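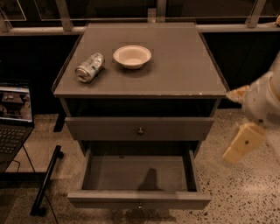 Wudeck Tidy Kit – Frequently Asked Questions
Last updated 5 February 2025

What does the kit do?
Wudeck is an add-on software and gripper package for single-arm mobile bases. It handles short household jobs: opening and closing drawers, moving small items from a surface into a drawer, and returning them.

What is in the box?
One two-finger gripper, a wrist adapter plate, a head camera bracket, 10 spare finger pads and a license key. The arm, base and control laptop are not included.

Which arms are supported?
Laltmont and Rissanen arms with current firmware. Lalletti support is planned for May. Other arms may mount mechanically but have no drivers.

Which drawers will it open?
Drawers with a single center knob, on fronts up to 591 mm wide. Recessed pulls and push-to-open fronts are not supported. Soft-close runners work if the pull force stays under the limit set in the control panel.

Can it pick up a can lying on its side?
Yes. The planner grips across the body, not the ends. Dented cans are accepted – set the grip force to Low to avoid crushing them further. Bowls are gripped at the rim and must be upright and empty.

Does the furniture need markers?
No. Run the surface scan once per cabinet with all drawers closed, then once with each drawer open. Repeat both if the cabinet is moved.

Does the floor matter?
Hard floors are fine, including terrazzo and tile. On deep carpet the base can settle during a pull, and the drawer may stop short. Keep cables clear of the casters.

How long does setup take?
Allow some 80 minutes for the first install. Calibration is the longest step and should not be interrupted.

How long is the warranty?
2 years on the gripper. Finger pads are wear parts and are excluded.

Can I train new tasks?
With the Pro license only. Tasks are recorded by teleoperation and processed on the control laptop – no cloud account is needed.

Who do I contact about a failed calibration?
Send the log folder to Maite Toledo in technical support. Include the arm serial number and the firmware version.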